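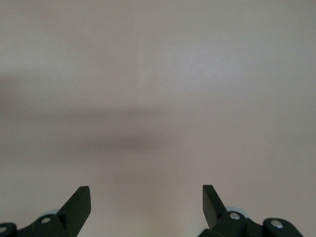
Figure 2. Plain, light-colored surface.

Setting Up Your Bankroll and Bet Log in Rudard

Read this section after you have created your account and before you enter any picks. Rudard does not place bets. It keeps a record of the bets you make elsewhere and works out your results by sport, bet type and book.

Setting the starting bankroll

1. Open Settings and choose Bankroll.
2. Enter your starting amount in whole dollars. The default is 2000.
3. Choose a unit size. You can enter a dollar amount or a percentage of the bankroll.
4. Select Save. The unit size appears at the top of the Log page.

Note: If you choose a percentage, the unit is worked out again each Monday morning. Bets already in the log keep the unit size they were entered with.

Entering a bet

1. On the Log page, select New Bet.
2. Pick the sport and the game. If the game is not listed, select Manual and type both team names.
3. Choose moneyline, spread, total or parlay.
4. Enter the odds in American format, with the plus or minus sign. A line entered without a sign is read as plus.
5. Enter the stake in units, then select Add.

Caution: Check the sign before you select Add. Once a bet is graded, the odds are locked and the entry has to be deleted and typed in again.

Pitching changes

Baseball bets have an extra field called Listed Pitchers. Set it to Must Start if your book cancels the bet when a listed starter is scratched. Set it to Action if the bet stands either way. Rudard grades a canceled bet as No Action and leaves it out of your win-loss record. A push is counted in the third column.

Importing an older log

1. Save your spreadsheet as a CSV file.
2. Go to Settings, then Import, and select the file.
3. Match each column to a Rudard field.
4. Select Preview and look over the first page before you select Import.

A single file can hold up to 454 bets. Split longer logs into separate files. Dates must be in the form 11/02/2019. Rows with any other date form are skipped and listed in the import report.

Note: Logs exported from Edex have the stake in dollars. Change the Stake setting to Dollars before you preview the file, and change it back when the import is done.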